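Notebook, B. Vörös
September 9, 2018
Chores series, soft packaging on bedding

Question carried over from the Vesness write-up: can a parallel two-finger tool clear small packets off a made bed into an open box, at a rate and a damage level anyone would accept at home. Hard boxes on a table are not in doubt any more. Foil and film on cloth are.

Items of interest are the blue spicy-cabbage snack bag and the red foil tea packet. Hand-held grippers throughout, no arm. 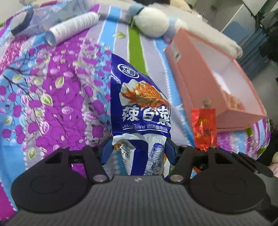
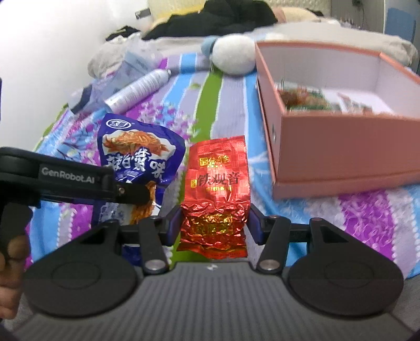

Blue snack bag and red foil packet, pink box open on the bed.

Working notes on the grasp itself. A filled bag has a gas pocket at one end and contents at the other, and the two ends behave like different objects. Closing on the gas end gives a wide, springy contact and the bag rotates as soon as the weight comes off the sheet. Closing on the contents end is better but needs the fingers lower, and lower means the fingertips drag cloth. Every controller I have read closes on the visual center of the bag. I would like Mayrhofer's planner to take a mass guess first, even a bad one.

Foil is the opposite case. Little spring, it keeps whatever crease it is given, so the second grasp is never on the same object as the first. Width from the jaw encoder is useless as a check for "still holding" unless the reference is updated after each close. Wrote this down in December and did not do it. Doing it now.

Cloth: the sheet should be treated as part of the object. A mattress gives under the fingers, so contact height is not a plane, and a fixed approach height tuned on the bench is wrong on a bed in both directions. Options:

1. Force threshold on approach, stop and back off 4 mm, then close.
2. Approach at a slant and let one finger get under the edge. Works for a person without thinking. Needs wrist compliance we do not have on the Trulel arm.
3. Pinch from above by the crimped seam. Fine for a packet with a clean seam. Hopeless once the seam is folded under.

Going with 1 for the next software build, 3 as fallback when the seam is detected with good confidence.

Perception. Busy printed bedding is the hard part and I keep underrating it. Stripes give strong straight edges that the segmenter wants to assign to the nearest package, and glossy film returns highlights that move with the camera. The Rosirgate model was trained on 589 scenes, nearly all on plain surfaces, and I do not expect it to transfer. Suggest we label 200 frames on patterned cloth before arguing about architecture again. Depth will not rescue us on foil.

Placing. Dropping into an open box is easy and looks good in a demo. Placing so that the next item still fits is a different job, and it is the one a household cares about. A box on a soft surface also tilts when its wall is touched, so the wall cannot be used as a guide the way we use a bin wall on the shop floor. Either a second hand steadies the box or the planner stays clear of the walls and wastes the margin. For now, stay clear.

Where this leaves the general question: tidying a bed by machine is not ready, in my opinion, and the gap is mostly in knowing what has been grasped after it changes shape. Hardware is adequate. The finger pads are soft enough for film, and I see no case for a suction cup on creased foil — we would only be trading one failure for another.

To do
- jaw width reference update after each close (me)
- force stop on approach, log the raw signal as well as the flag
- ask Mayrhofer about mass guess from package type
- labeling guide for patterned cloth, 2 pages at most
- repeat with the box on the floor beside the bed, compare place failures only

Open: whether a crushed snack bag counts as a failure. I score it as one. The Rosirgate sheet has no column for it, so I am adding it by hand until we agree.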